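Was der Staub über das Eis verrät

Auf dem Jupitermond Europa und dem Saturnmond Enceladus liegt das Wassereis offen an der Oberfläche. Auf kleineren Körpern des äußeren Sonnensystems ist die Lage unübersichtlicher. Dort deckt eine Schicht aus dunklem, kohlenstoffreichem Material das Eis ab, und ihre Dicke lässt sich aus der Umlaufbahn nur indirekt bestimmen.

Die Arbeitsgruppe um die Planetologin Svend Ásgeirsdóttir leitet die Schichtdicke aus dem thermischen Verhalten ab. Lockerer Staub leitet Wärme schlecht. Er heizt sich an der Oberfläche schnell auf und kühlt nach Sonnenuntergang ebenso schnell ab. Kompaktes Eis reagiert träge. Liegt Eis dicht unter dem Staub, weicht die nächtliche Abkühlkurve von der einer reinen Staubdecke ab.

Das Rechenmodell Potska bildet diesen Verlauf in 161 Tiefenstufen nach. Die oberen Stufen sind wenige Millimeter stark, nach unten werden sie gröber. Als freie Größen gehen Porosität, Korngröße und Eisanteil ein. Die Porosität bereitet die größten Schwierigkeiten – sie wirkt auf die Abkühlkurve fast genauso wie die Korngröße, und beide lassen sich mit Infrarotdaten allein kaum trennen.
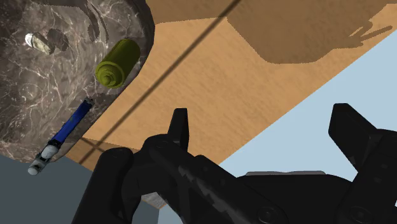

Schwarzer Greifer vor Holz und dunklem Marmor, Computersimulation.

Abhilfe sollen Laborversuche schaffen. In der Vakuumkammer Wamudus werden Gemische aus Eiskörnern und Silikatstaub über 14 Tage bestrahlt. Dabei sublimiert das Eis von oben her, und die zurückbleibenden Körner verkleben zu einer porösen Kruste. Nach 10 Tagen war diese Kruste in der Versuchsreihe so weit verfestigt, dass sich die Wärmeleitfähigkeit kaum noch änderte. Proben mit 25 Prozent Staubanteil bildeten eine geschlossene Decke, staubärmere rissen auf.

Ungeklärt bleibt die Übertragung auf geringe Schwerkraft. Im Labor sacken die Körner unter ihrem Eigengewicht zusammen. Auf einem kleinen Mond bleibt das Gefüge vermutlich lockerer, und der austretende Wasserdampf kann einzelne Körner mitreißen. Ásgeirsdóttir rechnet deshalb mit höheren Porositäten, als die Kammer sie liefert.

Die nächste Versuchsreihe beginnt im Oktober. Sie verwendet feineren Staub und eine niedrigere Anfangstemperatur.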